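목재 도마·작업판 관리: 오일 마감과 휨 교정

2018년 11월 개정

적용 범위
단풍나무, 너도밤나무, 자작나무 등 밝은색 활엽수 집성판. 도마, 반죽판, 공작용 받침판에 공통으로 적용한다. 옻칠이나 우레탄 도막이 있는 판은 제외한다. 도막이 있으면 오일이 침투하지 않고 표면에 남아 끈적인다. 물 한 방울을 떨어뜨려 5분 뒤에도 그대로 맺혀 있으면 도막이 있거나 기존 오일이 충분한 상태로 본다.

세척
중성세제를 묻힌 스펀지로 결 방향을 따라 닦는다. 양면을 같은 정도로 적시고 같은 정도로 헹군다. 한쪽 면만 젖으면 그 면이 팽창하여 판이 반대쪽으로 오목해진다. 식기세척기와 침지 세척은 금지. 헹군 뒤 마른 천으로 물기를 걷고 긴 변을 바닥으로 하여 세워 말린다. 직사광선과 난방기 옆은 피한다. 싱크대 상판에 눕혀 말리는 습관이 휨의 가장 흔한 원인이다.

얼룩과 냄새
커피, 비트, 강황 얼룩은 굵은 소금을 뿌리고 레몬 단면으로 문지른 뒤 바로 헹군다. 마늘 냄새는 베이킹소다와 물을 2 대 1로 갠 반죽을 얇게 펴 바르고 잠시 두었다가 닦아 낸다. 염소계 표백제는 접착선을 약하게 하고 표면을 누렇게 만들 수 있으므로 쓰지 않는다. 철제 냄비를 젖은 채 올려 생긴 검은 자국은 탄닌 반응이므로 세척으로 지워지지 않는다. 연마로 제거한다. 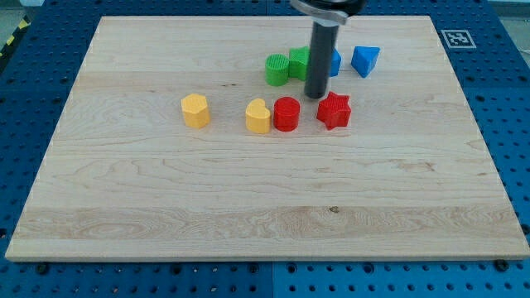

연마
120방으로 칼자국을 고르고 180방, 240방 순으로 올린다. 모두 결 방향으로만 작업한다. 240방을 마친 뒤 젖은 천으로 한 번 훑어 보풀을 세우고, 완전히 마르면 같은 방수로 가볍게 다시 민다. 이 과정을 생략하면 첫 세척 때 표면이 거칠어진다. 칼자국이 깊으면 대패가 낫다. 방수를 2000까지 올리는 사람도 있으나 표면이 지나치게 치밀해져 오일 흡수가 줄어든다. 식탁용 받침이라면 무방하고 도마에는 권하지 않는다.

오일
식품용 미네랄 오일을 쓴다. 올리브유와 콩기름은 건조되지 않고 산패하므로 부적합하다. 아마씨유는 건성유이나 경화에 시간이 걸리고 색이 짙어진다. 판을 완전히 말린 뒤 천에 오일을 적셔 양면과 마구리까지 바른다. 마구리는 흡수가 빠르므로 두 번 바른다. 하룻밤 두고 남은 오일을 닦아 낸다. 새 판은 이 과정을 세 번 반복하고, 이후에는 표면이 희끗해 보일 때마다 한 번씩 바른다. 아마씨유를 닦은 천은 자연발화 위험이 있으니 물에 적셔 밀폐 용기에 버린다.

휨 교정
가벼운 휨은 볼록한 면이 위로 가게 놓고 오목한 면 쪽에 젖은 수건을 깐 다음, 위에 고르게 하중을 준다. 하룻밤 뒤 수건을 빼고 받침목 위에 올려 양면으로 공기가 통하게 말린다. 한 번에 펴지지 않으면 되풀이한다. 접착선이 벌어진 판은 이 방법으로 회복되지 않는다. 벌어진 틈에 음식물이 끼는 도마는 폐기하고, 공작용이면 틈을 청소한 뒤 내수성 목공 접착제를 넣고 클램프로 조인다.

보관
세워서 보관하고 판 사이를 띄운다. 6월부터는 습도가 오르므로 벽면에 밀착시키지 않는다. 곰팡이 점이 보이면 식초를 묻힌 천으로 닦고 건조한 뒤 해당 부위만 180방으로 민다.

정리: 에로 수오미넨(Eero Suominen)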